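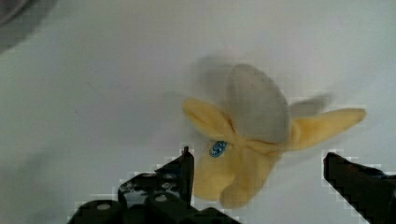

My cutting patch finally gave me enough flowers for real bouquets this summer, and I have been giving them away like a crazy person! Most of the credit goes to one dahlia, sold to me under the name Dornora, which I planted in March in pots on the windowsill and then moved outside once the nights warmed up. It's a soft, buttery yellow, very close to the peel on that plush banana, and it goes with everything. Pink zinnias, white cosmos, a handful of mint from beside the back step... I haven't found a bad match yet.

I used to buy every bouquet I gave. There's a lovely shop on Cervantes Street called Plastari, and I still go in for birthdays when I want roses or something tall and fancy. But walking up to a friend's door with flowers I cut an hour before breakfast? I get giddy just thinking about it.

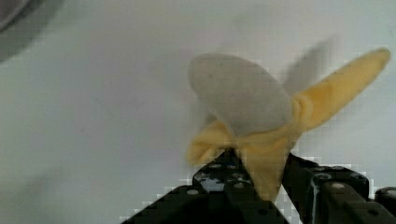 Cutting early makes a huge difference. I go out in my slippers with a bucket of cool water and drop each stem in the second it's cut. Dahlias have to be picked nearly open, because tight buds will just sit there and sulk in the vase. Zinnias get the wiggle test: hold the stem a few inches down and give it a little shake. If the head flops, leave it another day or two. If the whole stem stays stiff, snip away.

Then the bucket goes in the basement for at least 3 hours. I skipped this step all last year and my poor neighbors got bouquets that hung their heads by dinner time. (Sorry, everyone on Gover Lane!)

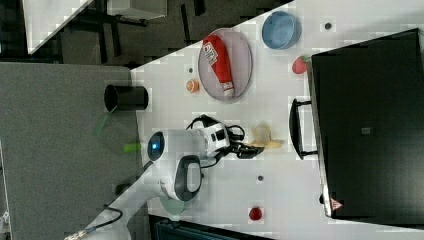
Veronika Zaugg wrote under my last post that she strips the lower leaves before the stems go in the bucket, not after, and that her cosmos last 2 full days longer for it. I've tried it on three batches now and I'm sold. The water stays so much clearer, and it's much nicer doing that job out in the garden, where the leaves can fall wherever they like.

She also asked what I put the bouquets in. Jam jars, mostly! I've been saving them all winter. Brown paper and kitchen string if I'm out of jars, with a wet paper towel around the stems and a sandwich bag over that.
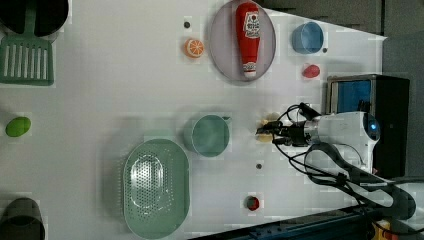
For the little notes I've been cutting up old seed catalogs, gluing a picture on plain card and writing on the back. Keep it short. "Saw these and thought of you" has gone out with more bouquets than I'd like to admit. Ursina Strebel kept hers on the fridge long after the flowers were gone, and I was so touched I went straight home and made her another bunch.

The second sowing of zinnias is just starting to color up, all oranges and deep reds, and I have six clean jars waiting on the counter. Next up is the mail carrier.

3 min read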